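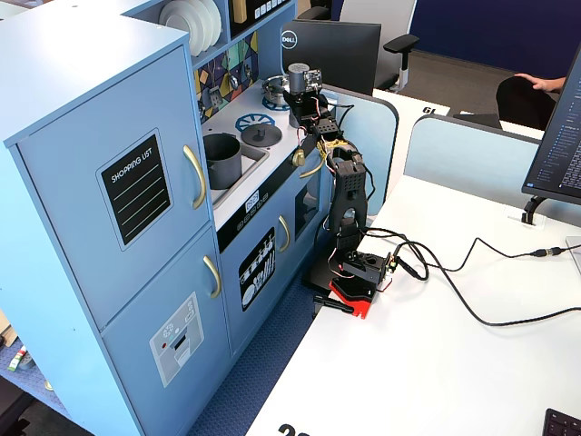 The arm at the toy kitchen, Feretell software room.

Planner update: Feretell moves to Wolorport

The kitchen arm now runs on Wolorport, the planning layer we have been building in place of the old Lenz scripts. The main change is in how reaches over the counter are handled. Lenz planned a full path and then checked it for collisions. Wolorport checks each segment as it goes and replans from the last good joint position. A typical replan takes 40 ms, down from nearly 700.

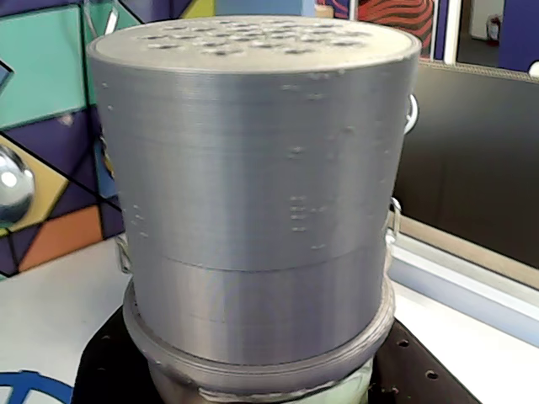 Perception is still the slower half. Shiny lids and plain grey cylinders give patchy depth, so the pose estimator now fits a simple shape first and refines it with colour. We labelled 3000 views by hand in June to tune the fit.
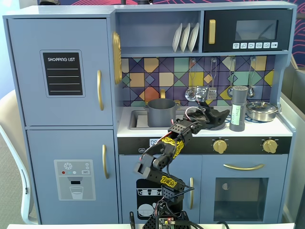

Tarun Pandey would sooner see the joint limits fixed before any more tuning. He told the group that the wrist still flips near the back of the counter, and that a faster planner only gets it to the bad position sooner. His patch adds a cost for wrist travel and is under review.

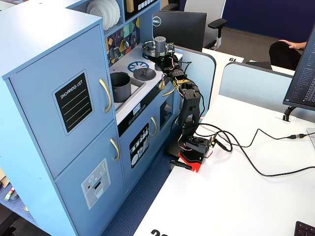 The logger has been rewritten as well. It stores planner state alongside joint readings at 50 Hz, and the Zellus viewer can open both on one timeline. Old logs need converting before they will load. The script is in the tools folder, and anyone with Lenz recordings they want to keep should run it before the old format is dropped.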